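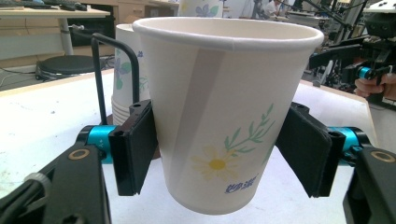

Drinking water points at the Girklow site were inspected in August as part of the scheduled hygiene and amenities review. The inspection covered the ground floor kitchen, the upper kitchen, the workshop alcove and the outdoor bottle filler. Single-use cups are within scope wherever they are supplied to visitors. The white paper cup with the daisy and green sprig is the type to be checked under Part C, and the rolled rim and side seam are the two places inspectors should look first for splitting or softening.

Inspector: Archana Pandey
Site contact: Facilities desk, Lititell building
Ratings: S = satisfactory, A = action required, N = not applicable

## Part A: Dispensers and taps

- [x] Spouts clean and free of scale. **S**
- [x] Drip trays emptied and wiped. **A**
 Comment: Workshop alcove tray held standing water and tea leaves. Tray to be cleaned daily and added to the closing list.
- [x] Hot water tap fitted with a working safety catch. **A**
 Comment: Upper kitchen catch releases without being pressed. Tap isolated at 10:40 am and tagged out. Not to be returned to service until the Grisora technician has signed the tag.
- [x] Scald warning displayed at eye level. **S**
- [ ] Outdoor bottle filler flushed before use. **N**
 Comment: Filler turned off for the winter.

## Part B: Filters

- [x] Cartridge date label legible. **A**
 Comment: Ground floor label has faded. The service book gives the date of the last change, but the label must be rewritten in permanent marker.
- [x] Cartridge within its rated volume of 2000 litres. **S**
- [x] Spare cartridges stored sealed and off the floor. **S**
 Comment: 3 spares held. The shelf is shared with descaling product, which should be moved to the chemical cupboard.

## Part C: Cups and storage

- [x] Cups kept in a closed sleeve or covered dispenser. **A**
 Comment: Opened sleeves were found on top of the fridge in the upper kitchen. Contents discarded.
- [x] Stock rotated, oldest used first. **S**
- [x] Cups stored away from cleaning products. **S**
- [x] Waste bin within reach and lined. **S**
 Comment: The lid on the ground floor bin sticks. Low priority.

## Part D: Floor and surrounds

- [x] Floor dry, with non-slip mat in place. **A**
 Comment: The mat in the workshop alcove curls at one corner and presents a trip hazard. Replacement to be ordered through Fragkou.
- [x] Power leads clear of the sink and tested. **S**
- [x] Access width maintained for wheelchair users. **S**
 Comment: Cartons had been left beside the ground floor bench. They were removed during the inspection.

## Follow-up

All items rated A are to be closed within 30 days. The hot water tap is excepted and remains out of service until repaired. Supervisors are asked to record completed actions in the service book against item 16 and to initial each entry. Reinspection will be limited to the upper kitchen and workshop alcove unless further faults are reported.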